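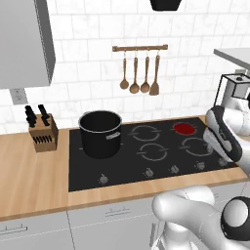 What I learned regrouting behind the stove

We bought the apartment with the tile already up, and for the first 13 months I left the grout alone. It had gone yellow near the burners and there were two cracks you could fit a fingernail into. In July I finally did something about it.

I started with a manual grout saw. It works, but it is slow, and my wrist hurt by the second evening. After that I borrowed an oscillating tool from Lihua Dong downstairs and finished the rest in one afternoon. Keep the blade in the middle of the joint. I chipped two tiles near the corner by going too fast, and both chips still show if you know where to look.

The joints are narrow, so I used unsanded grout. The store had Plolov and Javosine in stock. I bought the Javosine, in the lightest gray, which was the cheaper one. Mix less than you think you need. My first batch went stiff in the bucket before I had used half of it.

Push it in at an angle with a rubber float, then wait before you wipe. I wiped too early on the first section and pulled the grout right back out of the joints. Use a damp sponge and change the water often. A haze will come up overnight. A dry cloth took most of it off mine, and the rest needed a second pass.

I let everything cure for three days before sealing. The seam where the tile meets the counter got caulk, because grout there cracks again within a year. I think that was the mistake the last owner made.

A contractor had quoted me 900 dollars for the job. I spent far less — mostly on blades — but it took two weekends, and we ate a lot of sandwiches.

Next up is the bathroom floor, where the joints are wider and I'll need the sanded kind.

Sign up for the newsletter to get new posts by email. No thanks

Contact | Copyright 2026 | Back to top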